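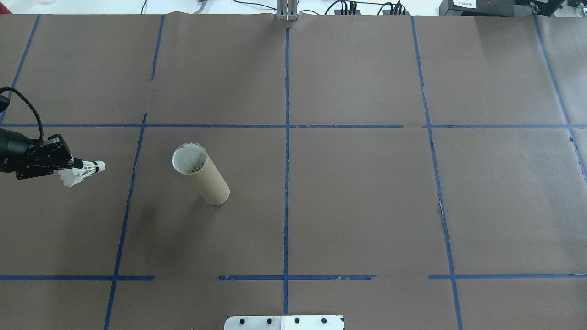

Ormont Badminton Club – Kit & Shuttles

Kit & Shuttles > Shared files > Tube log > README

Reading time: 3 min

Search this folder Go

# Tube log

A record of the club's feather shuttlecocks, the tubes they live in, and the slow decline of both. It is kept by Irena Nowakowski, who once asked at a meeting where all the shuttles went and has been responsible for the answer ever since.

## What is in the folder

- `tubes.csv` – one row per tube, from the day it is opened to the day it is thrown out
- `shuttles.csv` – one row per shuttle per inspection
- `grid_notes.txt` – remarks that would not fit in a column, some of them about people

## The sorting board

Sorting is done on dark paper marked into cells with blue painter's tape. White feathers show up well against it, and so does any bit of feather that has come away. The lines were meant to be straight. They wander, and the lower one across has gaps and frayed bits where tape has come to grief. The paper has its creases too. None of this affects the data, as a cell is only somewhere to put a shuttle down, but two members have offered to redo it with a ruler and the offer is noted.

The cardboard tube stands on the board while sorting is going on. Shuttles go back in one at a time, cork first, skirts nesting. If a tube leans, let it lean. If it falls over, start that tube again.

## Columns in shuttles.csv

| Column | Meaning |
|---|---|
| tube_id | Written on the lid. If the lid is lost, see `grid_notes.txt` and despair |
| brand | Caketti or Cisero |
| skirt | 0 to 3, where 0 is fresh and 3 is a feather duster |
| cork | `ok`, `soft` or `chewed` |
| flight | `true`, `wobble` or `no` |
| verdict | `match`, `practice`, `juniors` or `bin` |

`chewed` was added in December, after the incident with the spaniel. It has been used twice more, and the spaniel was at home both times.

## How grading works

Hold the shuttle sideways and look along the skirt. Turn it slowly. One bent feather can be coaxed back with a thumb; two can be coaxed back by an optimist. Press the cork, then hit the shuttle the length of the hall and write down what it did, which may not be what you were aiming for.

Anything with a skirt score of 3 goes in the bin. Please do not rescue these. They come back.

## Known problems

- Rows before tube 15 have no cork column. Cork had not occurred to us.
- Tube 26 appears under both brands. It holds a mixture and always will.
- Scores entered on Ziółkowski Cup nights run generous, as people were in a hurry to play.
- `flight` depends a good deal on who was hitting.

## Using the files

Members and other clubs may copy what they like. If you work out a sensible figure for how long a tube lasts, send it to Irena, who has three and likes none of them.

Last edited Thursday, February 4, 2021. Hall shut, so no flight tests; skirts and corks only until further notice.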